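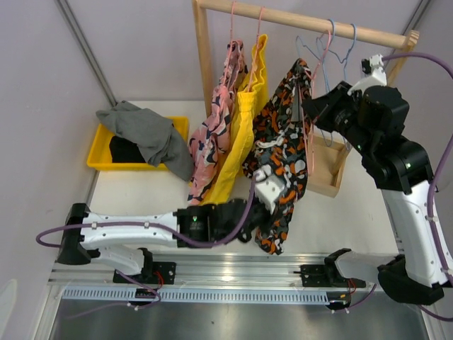 Hanger task: how many demos before you retrain?

sbhutto
June 23, 2025
We have 213 teleoperated episodes of the two-arm garment task on the Rustitz cell. The policy reaches the hanger fine but drops the hem in the handoff. Retrain now or keep collecting?

dogar_lab
Keep collecting. Our shirt set only settled at 2715 episodes, and that was one rack height.

kt_offset
Disagree. 213 is enough to see whether the hem grasp is learnable. Train on it, look at the failures, then collect those states. Blind collection gives you more of the easy part.

sbhutto
How do you reset between episodes? We leave the other clothes on the rod and re-drape the tray by hand.

kt_offset
Same. Vary the hanger order too. Ours learned "second hanger from the left" and nothing about cloth.

dogar_lab
Recovery demos helped us more than hanger order. Let the hem slip on purpose, regrasp, keep the episode.

mirelle_p
Careful with that – if the slip itself stays in the action labels, the policy learns to slip. Trim to the regrasp.

dogar_lab
We kept it in and saw no harm, but we had four operators with different habits.

sbhutto
Only one operator here. I'll train on the 213 tonight and log where the hem goes. Trimmed recoveries after that.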